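Nokari Film Notes – data card

Nokari is a collection of short text notes about regional films in production. Each note says which stage a film has reached, in which languages it is being made, and what kind of news item the information comes from. We prepared it for people who study how film news is written and repeated. 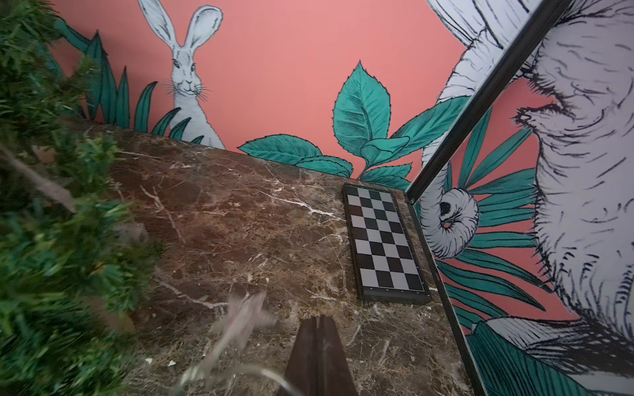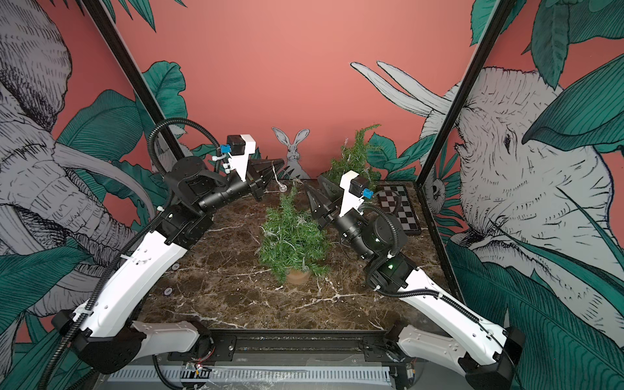
Brown marble tabletop with white veins, in both pictures.

What is inside

The current release has 430 notes. They cover 90 films, and most of the films have more than one note. A film enters the collection when its shooting is first reported, and it leaves when it is released or when the producers cancel it.

The notes are in one file, notes.csv, encoded in UTF-8. The second file, films.csv, has one line for each film.

Fields in notes.csv

note_id – a number, never used again after a note is removed
film_id – points to films.csv
stage – announced, shooting, patchwork, dubbing, post, censor, released, dropped
languages – separated by a semicolon, the main language first
remake – yes, no, or unclear
source_type – press note, interview, trade page, fan page
text – the note itself, at most 80 words

Please read the field "stage" with care. Film news often says that "the shooting is completed" when only the talkie part is completed and the songs remain. In such cases we keep the value "shooting" and write the detail in the text. In the older Dadutcombe version this was not done, so the two versions do not agree for 30 films.

Bilinguals and dubbed films

A film which is shot in two languages has two values in "languages". A film which is shot in one language and dubbed later has only one. When the reports contradict each other, we follow the press note. The dubbed titles are in films.csv, in the column alt_titles.

How the notes were written

The notes were written by hand, from public news items, in our own words. We did not copy sentences. A second person from the Jollow reading group compared every note with its source. Spelling of names follows the most common form in English-language news, and this is still not consistent everywhere – corrections are welcome.

Known problems

Small films are covered badly.
Release dates were postponed often, and we keep only the last one.
Fan pages are less reliable, filter them out if you need only confirmed facts.
The notes imported from Onsri have no source_type. We hope to fill it before January.

License and contact

The notes can be used freely for study and teaching, with mention of Nokari. For commercial use please write to us first. Mistakes can be reported in the issue list, please give the note_id. We look at the list every Thursday.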